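Boletín de la casa de vecinos Drerkurden
Septiembre

CAMBIO DE HORARIO Y OTRAS COSAS DEL TALLER DE CONSERVAS

Escribo esto deprisa, entre una olla y otra, así que perdonad el desorden. Empezamos temporada. Tomate sobre todo, algo de pimiento, y las ciruelas que trae Matilde Bettencourt del huerto de Konholm si el granizo no se las ha llevado ya.

Lo primero: la hora. Empezamos a las 5 de la tarde, no a las 4 como ponía en la hoja de la entrada. La hoja estaba mal, la culpa es mía. Ya la he cambiado.
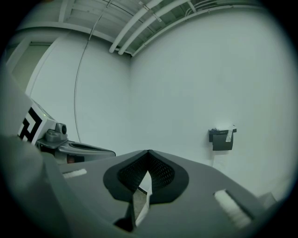
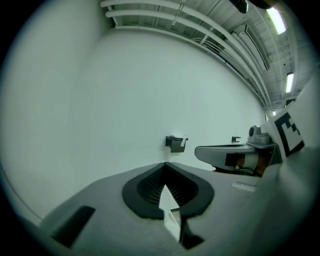

Segundo: los tarros. Hacen falta tarros. De los de medio kilo, con tapa nueva. Las tapas viejas NO, ya lo hablamos el año pasado y hubo quien insistió y hubo que tirar media tanda de melocotón. El tarro se puede reutilizar mil veces si no tiene mellas en el borde, pasadle el dedo despacio. La tapa se compra. En la ferretería Jidon las tienen por bolsas y sueltas, preguntad en el mostrador porque no están a la vista.

Tercero, y esto va largo porque me lo preguntáis todos. El tomate entero al natural se hace así en el taller:

Escaldar, pelar, quitar el corazón duro. Al tarro bien apretado pero sin chafar. Zumo de limón embotellado, una cucharada por tarro de medio kilo. Del embotellado, sí, ya sé que el del limonero de Yesenia es mejor, pero la acidez del limón fresco cambia mucho de uno a otro y aquí no jugamos con eso. Sal al gusto. Dejar un dedo de aire arriba. Limpiar el borde con papel. Tapa, y al baño con el agua cubriendo los tarros del todo. El tiempo de hervor está en la tabla de la pared, por tamaño de tarro, y se cuenta desde que el agua rompe a hervir, no desde que se enciende el fuego. Si se para el hervor se vuelve a contar desde cero. Da rabia pero es así.

El pimiento asado, judías verdes y demás cosas poco ácidas no van al baño maría. O congelador o vinagre. Vikas Sachdeva preguntó si con doble tiempo bastaba y la respuesta es que no. Él tiene una receta de pimiento en vinagre con semillas de mostaza que está muy bien, se la he pedido por escrito y la pondré en el proximo boletín si me la pasa.

Dinero. Quedaron 1750 coronas de la venta de mermelada de primavera. Se van en esto: un termómetro nuevo, una olla grande que vende de segunda mano la panadería Demissie (fui a verla, buen fondo, una abolladura en un asa) y azúcar. Si alguien prefiere otro reparto que lo diga antes de final de mes. Ruth Bedoya lleva las cuentas y enseña el cuaderno a quien lo pida.

Etiquetas -- por favor, fecha y contenido. En el estante de abajo hay dos tarros sin nada escrito. Uno parece membrillo. El otro no me atrevo a abrirlo. Si son vuestros, llevaoslos.

La despensa común. Sigue funcionando igual: por cada tanda que hacéis en el taller dejáis un par de tarros, y cualquiera de la casa puede coger cuando le haga falta. Sin apuntarse. En julio hubo una queja por esto último y la comentamos, se queda como está. Lo que sí se pide es devolver el tarro vacío y lavado. Vacío, lavado, y sin la tapa vieja, que luego alguien la usa.

Kulap Kaewkla se ofrece a hacer una tarde de encurtidos rápidos: rábano, zanahoria, pepino, hoja de mostaza. Se comen en la semana, van a la nevera, no hay que esterilizar nada, o sea que es buena tarde para quien venga con niños. Falta poner fecha. Ella prefiere que sea antes de que se acabe el pepino. Quien quiera ir que se lo diga a ella directamente, yo no llevo esa lista.

Más cosas sueltas:

Traed delantal y un trapo limpio. Los trapos de la casa estan para el suelo.

Los cuchillos pequeños de pelar, faltan cuatro. Mirad en vuestros cajones.

Cáscaras y pieles al cubo marrón, el hueso de ciruela también. El limón va aparte, Matilde no lo quiere en el compost.

La ventana de la cocina se abre ANTES de poner las ollas al fuego, después ya no hay quien llegue a la manilla con el vapor.

Para apuntarse al primer turno de tomate dejad una nota en el buzón del taller, con el nombre y los kilos que traéis. Si no pone kilos no puedo repartir los fogones. Las ciruelas van en el segundo turno, ya avisará Matilde.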